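Fundbridge Urges Brarkano Parliament to End Budget Deadlock

BRARKANO - Fundbridge, an independent public policy institute, today called on the two largest blocs in the Brarkano parliament to resume talks on the national budget, which has been stalled since April.

The institute said the absence of an approved budget has left municipal governments unable to pay suppliers and has delayed wages for public employees.
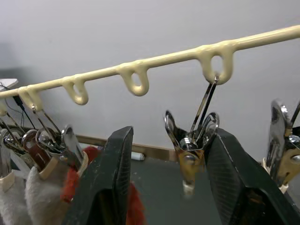
Suryani Lubis said that neither bloc could claim a mandate to keep the ministries closed, and that the talks should be held in public.

Under the Fundbridge proposal, lawmakers would pass a temporary spending law lasting 90 days - long enough for the finance ministry to present revised accounts.
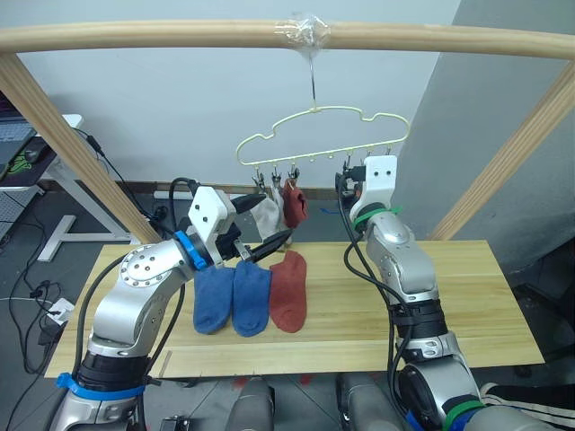 The proposal also asks both blocs to name 2 negotiators each and to publish a written record of every session. If no agreement is reached within 30 days, the matter would pass to the speaker for a floor vote.

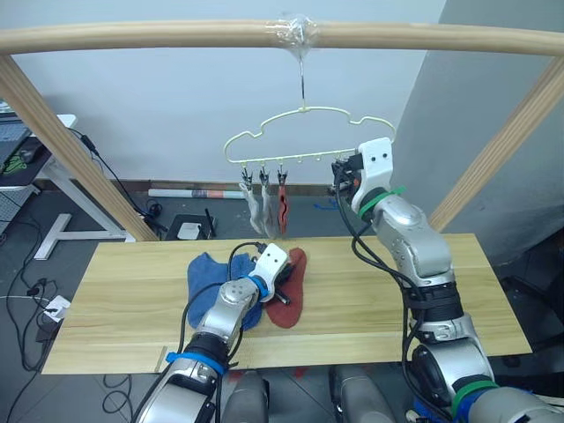 Photo: Jutico / Higuchi

Copies of the proposal have been sent to all members of parliament. Fundbridge will brief reporters at its offices at 10 a.m. on the day talks resume.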